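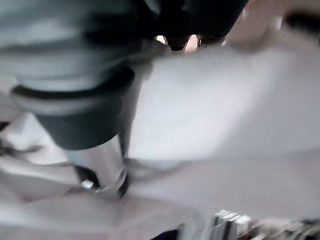 Shared laundry rooms: proposed change to the booking rules

11th February | Posted by Siiri Ojala, Residents' Forum, Paltivia Housing Association

Print this page | E-mail this page

S_Ojala
Residents are invited to comment on the proposed amendment to Rule 12, which governs the booking of the shared laundry rooms. Under the amendment, a slot not taken up within 20 minutes of its start would be released to any other household. The present rule holds the slot open for its full length. Comments posted here will be put before the September meeting.

K_Girard
I support the amendment. There are 132 flats sharing these rooms, and it is not reasonable for a machine to stand idle for two hours when others are waiting. I would ask only that the release be recorded on the sheet by the door — name, flat and time — so that any dispute may be settled afterwards.

Te_Moana_E
I must disagree with the previous contributor. Many of us work shifts, and a late bus should not cost a household its only wash of the week. A period of 45 minutes would be fairer. I also note that the amendment says nothing of the opposite problem, namely washing left in the drum after a slot has ended.

Heinonen_Eetu
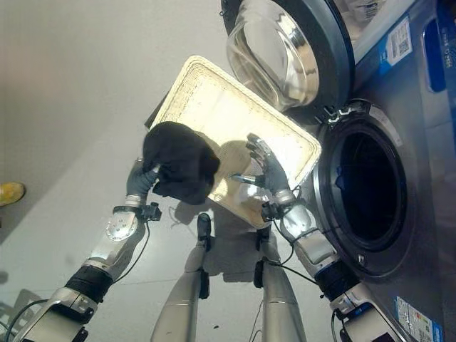
The matter of washing left behind deserves a clause of its own. At my former address, the Fenard building, the next user was permitted to remove it after ten minutes, provided that it was not placed on the floor. A plain cream basket with a thick rim, set down next to the front-loader, is quite sufficient for the purpose, and dark items can be lifted across without being carried through the room. I recommend that one be kept beside each machine.

K_Girard
I cannot agree to strangers handling my clothing, whatever it is put into. A reminder by telephone would be preferable.

Te_Moana_E
With respect, a telephone reminder requires that someone be at home to answer it. I would accept Mr Heinonen's clause if the interval were 15 minutes and not ten.

S_Ojala
Both points are noted. The clause on washing left behind will be drafted as a separate item, so that residents may vote on it independently of the release period. Ms Helmi Kauppinen will receive written comments from those who do not wish to post here.

Contact the forum office | © Paltivia Housing Association | Back to top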